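From: Yesenia Salinas
To: shelf-task list
Subject: Re: [shelf-task] how many more of the box episodes??

Quick one between runs, sorry for the fragments.

> On 4:10 pm, Driss Slaoui wrote:
>
> Two questions before I start the Dredell training job.
> 1. Are we still at 145 usable episodes, or did the ones with the bad left-hand track get thrown out?
> 2. Ruba says you changed the start pose. If so, I need to know which episodes are before and which are after. I can't mix them blind again.

1 – still 145. The bad left-hand ones were never in that number, Soledad pulled them the same day. Target is another 30 by end of June and I think we get there. 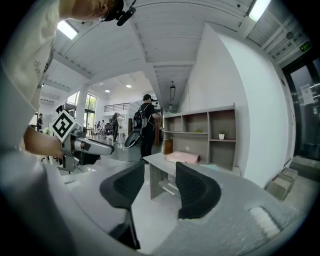
2 – yes, changed. Old start was hands low by the hips, new start is grippers up and both tags in view before you hit record. Everything from session 7 on is new style. I'll put a column in the sheet tonight, please dont train until it's there.

Also on starts: some people are closing the fingers while still walking up to the shelf. Please dont. Open wide, get to the object, pause, then close. Letay went thru the Arkside export and the close event is landing way too early in a bunch of them, so the policy learns to pinch air.

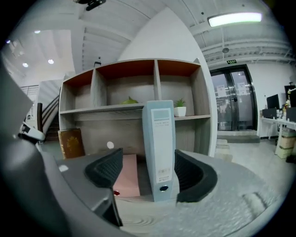
Not going to re-record those, we'll trim the front and see if the loss looks any better. If Driltach wants the raw versions they're still on the Nseir drive, nothing was deleted.

Two-handed episodes are the weak spot. Most of what we have is one hand doing the work and the other one parked somewhere random, and random is a problem – it ends up in the actions like everything else.

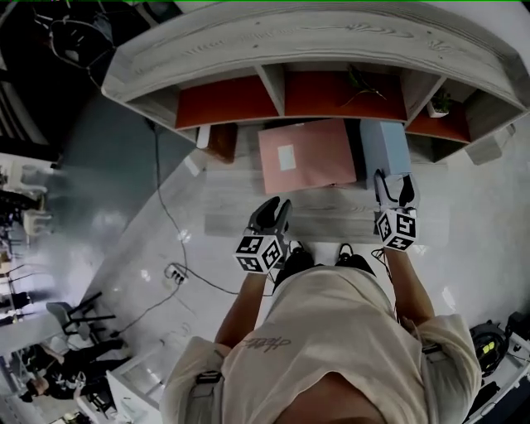
Head view is what I'd use for sorting them. Wrist views are great for the grasp but you can't tell what the other arm is up to. From the head you get both grippers at once, say the right one going for the pale blue box with the left hanging back, and you can tag it in a second. So tag from head view, then check teh wrist video only if the grasp looks off. Labels are "right only", "left only", "both". No fourth label pls, Ruba and I already had that argument.

Layout: move things between episodes, even a little. Same spot every time and we're back where we were with the first set.

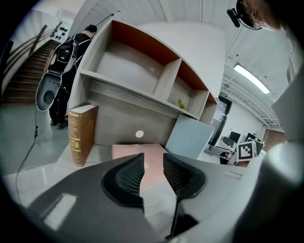

*Pink box between the fingers, brown book standing to its left.*

Driss – if you need something to smoke test on, take session 4, it's old style but consistent all the way through. Don't report numbers off it.

Soledad, can you answer him on the clock sync thing, I never saw the fix go in.

Back to it,
Yesenia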